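# Lagoa de Skulavholm

A **lagoa de Skulavholm** é um corpo de água doce conhecido sobretudo pela controvérsia em torno da sua poluição.
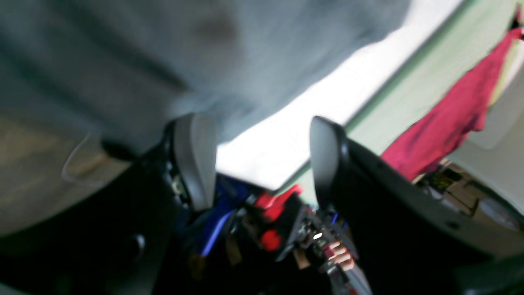
De onde vem o fósforo que alimenta as algas da lagoa? Em grande parte dos campos adubados a montante, segundo a leitura mais aceite, embora as medições que a sustentam sejam escassas.

## Monitorização

A empresa Tretow mantém 6 pontos de amostragem, 5 deles na margem sul. O relatório de março atribui à lagoa uma "recuperação consistente", expressão difícil de conciliar com uma série de 59 amostras, quase todas de inverno, quando as algas escasseiam de qualquer modo. Os dados brutos não foram publicados.

## Projeto Inus

O projeto Inus prevê uma faixa de caniço de 711 metros junto à foz do ribeiro Eze. Os promotores falam em reter roughly metade dos nutrientes, sem indicar o método de cálculo. Faixas semelhantes perdem eficácia quando o caniço não é cortado, e o plano não prevê verba para o corte.

## Ver também

- Eutrofização
- Ribeiro Eze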